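FANWOOD SHARED WORKSHOP OPENS ITS BLOCK-SORTING ROBOT BUILD TO THE NEIGHBORHOOD

Feb 15, 2018

The Fanwood shared workshop is very happy to announce that Helmy, the tabletop robot arm our members have been putting together in the evenings since the fall, is ready to meet the public. Starting this month, anyone who has ever wanted to get their hands on a robot (or just pull up a stool and watch one) is welcome to come by during open bench hours and join in!

Helmy started the way a lot of good things start here, with a few people talking too long over coffee after a woodworking class. One of us wanted to build an arm at home and had no room for it, another had a garage full of motors, and before long we had cleared a corner of the shop and bolted down a work table. The arm has a plain rod on the end, and its whole job is to push things. We talked for weeks about fingers and suction cups, and we may still get to those, but pushing is a wonderful place for a beginner to start, and there is a surprising amount to learn from it.

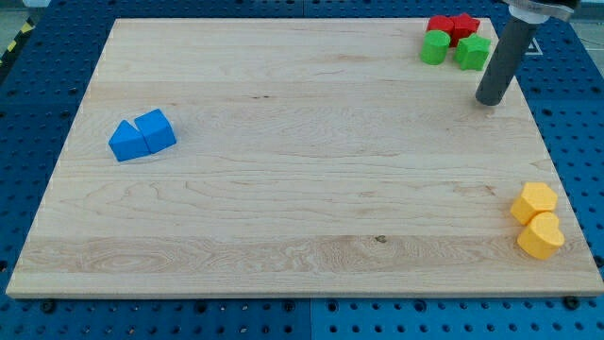 The job we have settled on for our first season is sorting by color. Toy blocks go out on a maple board, stars and hearts and cubes and cylinders all mixed together, and the program has to work out how to nudge the reds, greens, blues and yellows into groups of their own. A cube slides along quite politely, while a star likes to catch a point on its neighbor and bring it along for the ride. Our members have spent many happy hours arguing over the best angle to come at a heart.

The control software is called Skelent. It was written from scratch by our members, and we will be handing out copies to anyone who would like to try an arm of their own at the kitchen table. The board that runs the motors, which we named Plusta, was soldered right here at the back bench, and the third version finally stopped blowing fuses in January. We are a little proud of that one.

Parts for the whole build came to $884, paid for out of member dues and a very generous bake sale. A set of plans with the full parts list is free to pick up at the front desk.

Open bench sessions for Helmy hold up to 12 people, and ages 10 and up are welcome, with a grown-up along for the younger ones. Admission is $5, and members get in free. You do not need to know how to program, and we have safety glasses to lend. Please wear closed shoes and tie back long hair.

To save a spot or ask a question, stop by the front desk at the Fanwood shared workshop during regular hours.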